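Capsule machine running slow and dripping -- descale or replace?

Posted by Elias Ghanem, 5/25/23
Category: Kitchen and small appliances

We have a capsule coffee machine in the lunch room at work in Granddale. It gets used by whoever is in, so it has had a fair bit of use and not much looking after. Over the past month or so the coffee has been coming out slower, and now a long coffee stops well short of the top of the cup. It also tastes a bit flat, though that could be the capsules, as we changed to a cheaper kind in April.

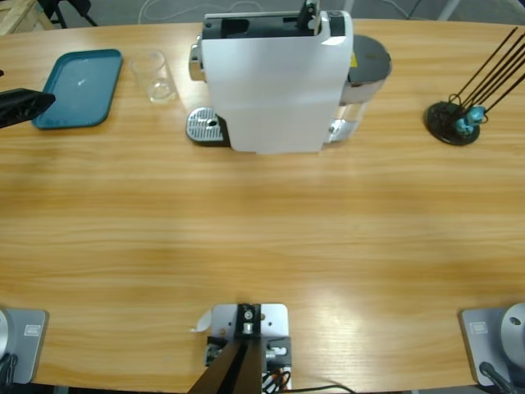
The water here is hard. The kettle at home gets a white crust in no time and I have to do the shower head a couple of times a year. I have never descaled the coffee machine and I don't believe anyone else has either. The booklet is long gone.

What I would like to know is whether I can use ordinary white vinegar, how often it should be done, and whether there is any point if it has been left this long. A new machine is not a huge expense but I would sooner not throw one out that only needs a clean. There is also a drip that keeps going for a minute after each cup, if that tells anyone anything.

Samira Saliba

Slow flow and short cups in a hard water area is nearly always scale, so try that before you spend money. The tap water in Granddale was 337 on the last report I saw (mg per litre, as calcium carbonate), and anything over 200 is usually called very hard. No descaling at all at that level and I would be surprised if it wasn't half blocked.

I would not use vinegar. It does dissolve scale, but it is weak for the job, some makers say it is hard on the rubber seals, and the taste hangs around for days. Citric acid is cheap and you can get it in the baking aisle or from a home brew shop. This is what I do:

Take out any capsule and empty the used ones.
Dissolve a level tablespoon of citric acid in 500 ml of warm water. Stir until it is clear.
Fill the tank with it and put a big jug under the spout.
Run about half through, then switch off and leave it for 20 minutes.
Run the rest through.
Rinse the tank well, fill it with plain water and run the whole lot through. Do that twice.

If your model has a descaling mode, use that, as it pumps in short bursts and gives the acid time to work. The button combination differs between models. Most makers keep the old booklets on their websites, so look for the model number on the base and search for that.

When it has been left for years you may get white or grey bits in the jug. Keep rinsing until they stop. Sometimes a loose bit lodges further along and the flow gets worse before it gets better. If that happens, do a second round the next day with fresh solution.

As to how often, every three months at home with your water. For a shared machine I would go by cups, say every 300 or so, if anyone can be bothered keeping a tally on the fridge.

The drip afterwards is probably normal. A small amount of water is left in the head and has to go somewhere. If the drip starts while the machine is sitting idle, that is more likely a seal.

Kobe Verhoeven

just buy a new one, they are 100 bucks on special. ours at the Trodell office carked it after 4000 coffees and it wasnt worth the parts

Ignacio Paredes

I agree with Samira on the citric acid, but check the capsules too. You said the taste changed when you switched, and some of the compatible ones don't pierce cleanly. The water then takes longer to get through and you end up with a short cup. Run the machine with no capsule in it and time how long it takes to fill a cup. If it runs freely, it is the capsules. If it is slow with nothing in it, it is scale -- or possibly the pump, but I would rule out the scale first.

Clean the piercing part while you are there. Unplug it and let it cool, then use an old toothbrush and warm soapy water. Coffee oil builds up around it and that does the taste no favours. Watch your fingers on the points.
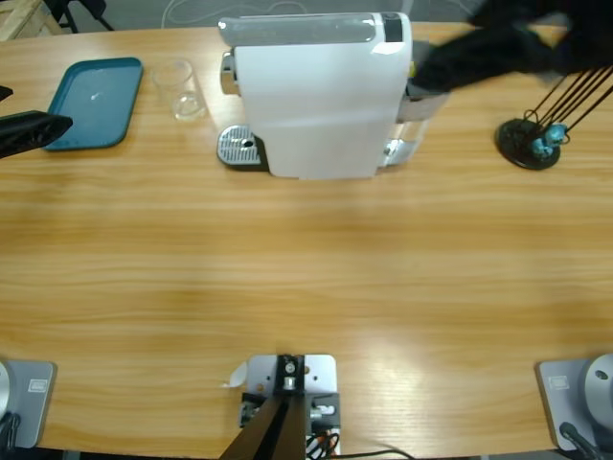 Benedita Correia has since written in to say that filtered water made the most difference at her place. She uses a plain jug filter, changes the cartridge when the kettle starts to show a crust, and now descales twice a year where it used to be every couple of months. She also says to tip out the tank on the last day of the week so the water isn't sitting there over the break, and to leave the lid off to dry.

I haven't tried the filter myself but it makes sense with water like yours. You would still need to descale, just not as often.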